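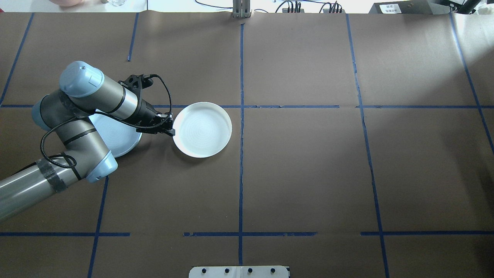 Moodley would like to know what happens to the people on the plate bench once the arm takes over the lifting, and whether anyone here has been through it.

**Posted by Moodley**

We pack tableware for cafés and small hotels. Our place is getting one arm on the sorting bench before December, and the talk in the canteen is all over the shop. I do the 7 o'clock start and I'm quite looking forward to it, but my bench mates want to know three things: do the jobs change, do the breaks change, and who gets the blame when a plate goes in the wrong square?

---

**Vikura**

Oh, this is a good one, and I'm so glad you're looking forward to it! We've had ours since spring and I wouldn't go back. There are 20 of us on the floor and all of us are still there.

The job does change. I used to shift 700 plates on a busy shift and go home with wrists like old rope. Now I load the racks, check rims for chips and sort out the odd ones the arm can't get a grip on. The checking is much better, too – I've got time to look at a plate properly.

A few things we learned:

- Ask for the bench to be marked out in tape first. Tape is cheap, you can move it, and the new people pick up the layout in a morning.
- Get one person from every shift trained to stop and restart it. We only had one at first and she couldn't have a cup of tea in peace.
- Agree the breaks in writing. Ours stayed at 20 minutes, and the arm stops when we do.

As for blame, we keep a mistakes sheet by the bench with no names on it. Wrong square, chipped rim, dropped plate, all on the same sheet. It gets read out at handover and most of the fixes have come from the packers (moving the racks closer was my idea, I'm still pleased about it).

---

**Misum**

depends on the firm. ours was fine

---

**Volow**

Agree with Vikura on the training. I'd add: ask about pay grade before it arrives. Looking after the arm is a new skill and we got ours moved up a band, but only after asking twice. Also it's quite noisy when you stand close, so try to get a go on one before they pick the spot. And do have a go, it's great fun!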